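Minutes, Gundinham Paddle and Small Boat Club, Tuesday night, upstairs at the boathouse

Taken by me, Sayaka, as Kavinda had the pen last time and says his wrist still hurts. Present: Junpei Nagano (chair), Hanyu Guo, Kavinda Akanda and yours truly. Noboru Yokoyama sent apologies and a very long email, which I've worked in where it fits.

## 1. Last month's minutes

Approved, with one fix. I had written that Hanyu's sea kayak was for sale. It's not for sale! She would like people to stop calling her.

## 2. The Koyama Island overnight

We spent most of the evening on this one. The trip is still on for the last weekend in April, and Junpei has the campsite booking in hand. The ferry company quoted us $1,293 to bring the trailer across with the boats on it, and that got a bit of a silence. Kavinda wants us to paddle over from the north ramp and send only the camping gear by ferry.
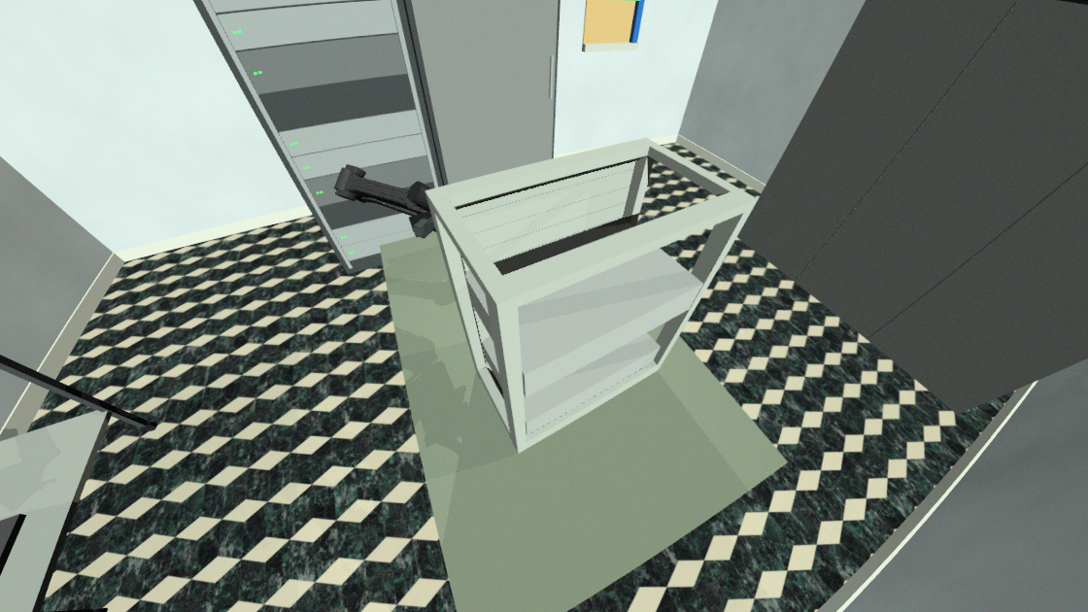
I said I was fine with paddling as long as we go on the morning slack, and Hanyu backed me up (she did that crossing against the ebb two summers ago and still talks about it). Junpei isn't keen on taking first-timers across open water, so we settled on two groups. Anyone who has done the rescue course can paddle with Kavinda. Everybody else rides the ferry and uses the rental boats on the island side.

Noboru's email asked about a wind limit. We talked it over and agreed that Kavinda makes the call at the ramp at 6:30 a.m. and no one argues with him. I'm putting that in writing on purpose.

**To do:** Junpei to get a price for gear only. Me to send out the packing list again, with the stove section fixed.

## 3. Safety boat

The Cumus outboard has been cutting out at low revs. Hanyu took it to the shop and they want $247 for a carburetor clean and a new fuel line. Agreed, go ahead, and please can we all use fresh gas from now on - I know there's an old can under the stairs and so do you.

Things still missing from the boat's kit:

- a second throw bag
- the spare kill cord
- a hand pump that pumps
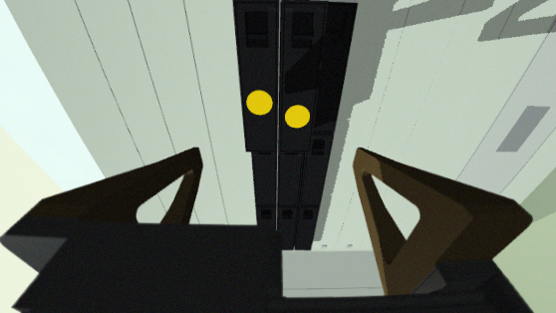
## 4. Loaner life jackets

Noboru has found a deal on Bavetti jackets at $60 each, youth sizes included. I love this idea, the ones we have now smell like a pond and two of the zippers are stuck. Junpei asked how it would look against the balance, so for the record we have $3,221 in the account before the outboard bill. We'll order ten to start with and see how the sizing runs.

Kavinda asked if the old ones could go to the school group. General feeling was no, they've had their day. He'll cut the straps so they don't get used by accident. 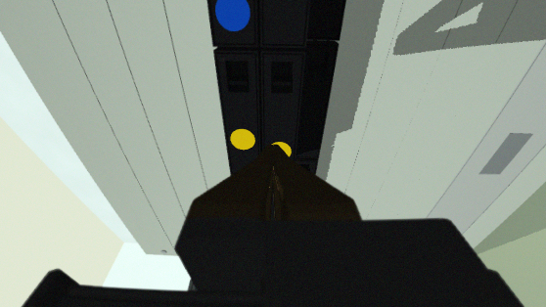

*3 min read*

## 5. Beginner evenings

Starting again in May, 6 p.m. on the pond side. Hanyu will lead the first two and I'm doing the one after that, with Noboru on the safety boat if the engine is back. We're keeping the groups small this year. Last season I spent a whole session towing people out of the reeds and never got to teach a single stroke.

Junpei wants a sign-up sheet online. I want a sign-up sheet on the door. We're doing both, and I'll copy the door one over on Sunday nights.

## 6. Anything else

Kavinda found a blue dry bag on the ramp with a towel and one sandal in it. It's hanging by the kettle.

Next meeting is same time, same room. Hanyu is bringing the tide tables and I'm bringing snacks.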